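Dalisay kitchen classes back on after the flood

Evening cookery classes at the Dalisay community hall start again on Saturday, after the burst pipe that shut the place for most of August. Doors 6pm. Same price as before, 15 a head, bring your own apron.

Floor's been relaid and the wiring passed. Ovens still to be tested — should be sorted by Friday night, we're told. Soup and flatbreads first week, just incase.

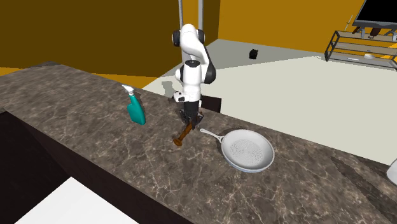

Divina Tolentino said the waiting list had got to 55 names and she would of liked a second night, but the hall is booked solid till winter.

Parking round the back only, the front is still coned off. Places go on the list by the door or ring the hall before noon.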